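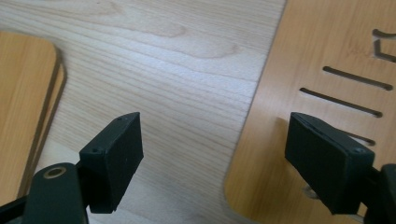 How long does the rye starter need between feedings in this weather? Eleven hours, going by this week's jars.

Tuesday, December. Fed jar 3 before breakfast with the Hamann flour and it had doubled by early evening, with a lovely sour apple smell! Jana Wegener's batch on the Clokholm flour was slower (colder shelf, I think) but the bubbles were finer and I'm a bit jealous.

Dough at 67 percent water this time. Sticky, but so much nicer to shape than last week's. Gisela wants to try three folds and a longer rest, and I'm all for it.

Baked late, crust dark, crumb still gummy near the base. Leave the next one overnight before cutting!!

To do: new lids, more rye, ask Jana for a spoonful of hers.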